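Zerngate open day – who else went?

denari_dan
Posted 26 Apr 2021

Finally got to the Zerngate open day after missing the December one, and I'm still buzzing!
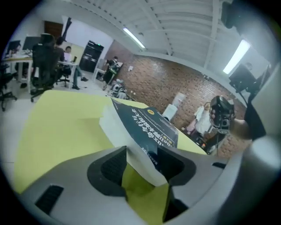
They let visitors have a go with the hand-held grippers, the same kind their staff use for recording pick-and-place work. I got 3 tries with a paperback and I was awful at it. Books are so much harder than you'd think – the pages slide against each other and the whole thing wants to twist on you. By the last try I'd learned to go in slower and squeeze less. Loved every minute.

ugwu_fan
Jealous!! Did you pay or was it free? And did they show anything running by itself, or was it all hands-on?

denari_dan
Free, you just had to sign up. There was one arm demo, sorting blocks and boxes into trays. It did 6 in a row, dropped one, then carried on. People clapped for the drop too.

stinari
I was in the group after yours I think. Fun, but I came away less sold than you. Ten minutes each with the gripper and then a long talk. They said they've recorded 1,250 book picks so far and I asked how many of those were in different rooms. Didn't get much of an answer.

denari_dan
Fair question, but I liked the talk! The bit on why they record failed grabs as well as good ones was the best part of the day for me.

stinari
Sure, that part was good. I'd still have swapped half the slides for more time with the tool. There were some 40 people signed up and a lot of standing in line.

patchcable
Disagree on the slides. My kid (11) sat through all of it and has been picking up everything in the house with salad tongs since. Paperbacks included.

ugwu_fan
Haha, ok, I'm going next time. Is the grip force something you set, or do you just feel it?

denari_dan
On the one I had it was all in the hand, you squeeze the trigger and the fingers follow. Wear a short-sleeved shirt, my cuff kept catching.

stinari
Parking is bad, by the way. Take the bus.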